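Cours Apprentissage par démonstration
Séance 4 : recueillir des exemples avec des pinces tenues à la main
Enseignant : Charoen Chaiyaporn
Version du 27/12/2025

4.1 Rappel

Dans la séance précédente nous avons étudié la téléopération, où l'opérateur commande le bras à distance. Cette méthode donne des actions exactes, mais elle est lente et elle demande que le robot soit présent. Aujourd'hui nous regardons l'autre méthode : la personne tient elle-même une pince dans chaque main et exécute la tâche chez elle, sur son propre lit ou sur sa table. La caméra est fixée sur la pince. On enregistre l'image, l'ouverture des doigts et la trajectoire.

4.2 Le cas des vêtements

Le linge est un objet difficile pour trois raisons. Il n'a pas de forme fixe, il se cache lui-même quand on le plie, et deux essais ne commencent jamais dans le même état. Pour cette raison un petit nombre d'exemples très propres ne suffit pas. Dans le projet Iltden, nous avons fixé l'objectif à 1,000 épisodes de pliage, dont 600 avec des tee-shirts. Chaque participant fournit 25 épisodes par lieu, puis il change de lieu ou de vêtements.

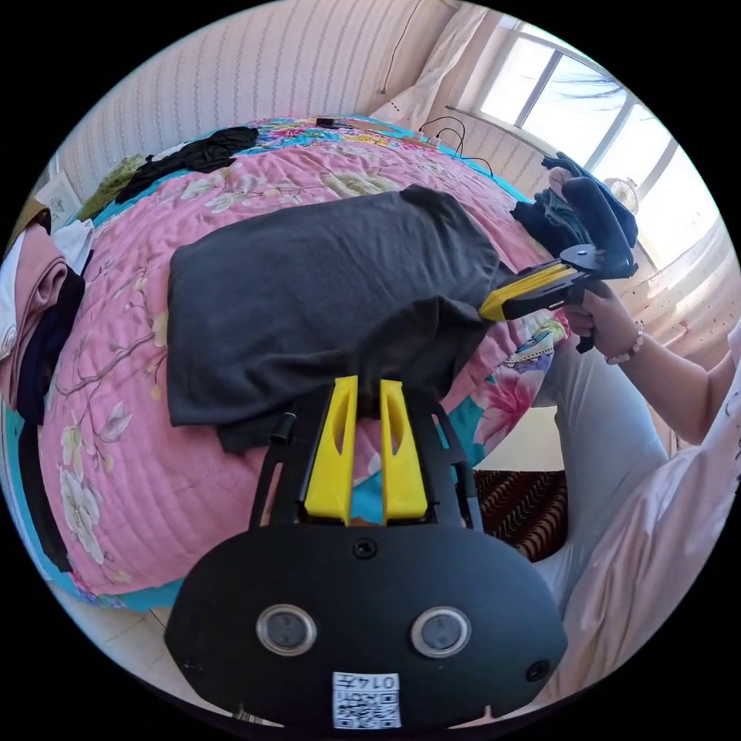

Il faut bien distinguer l'épisode et la session. L'épisode commence quand les 2 pinces sont ouvertes et immobiles au-dessus du vêtement. Il se termine quand le vêtement est plié et relâché. La session contient plusieurs épisodes et une seule calibration, faite au début.

4.3 Consignes pour l'opérateur

Saisir le tissu par le bord ou par un coin, jamais par le milieu.
Garder le point de saisie visible pour au moins une des caméras.
Ne pas lisser le tissu avec les doigts : tout ce que fait la main nue est perdu pour le modèle.
Si une prise glisse, la reprendre sans arrêter l'enregistrement. Les corrections sont utiles.
Noter le numéro de chaque pince dans la fiche de session.

Sur le dernier point, Surachet Somboon a rencontré en février un problème de pinces échangées entre la gauche et la droite. Les trajectoires semblaient correctes une par une, mais la coordination était fausse. Il a fallu relire toutes les fiches.

4.4 Questions à préparer

Faut-il garder le désordre autour du vêtement, ou demander un fond vide ? Donnez un argument pour chaque choix.
Comment détecter automatiquement un épisode où la main nue a touché le tissu ?

Lecture : chapitre 2 du polycopié, partie sur la synchronisation.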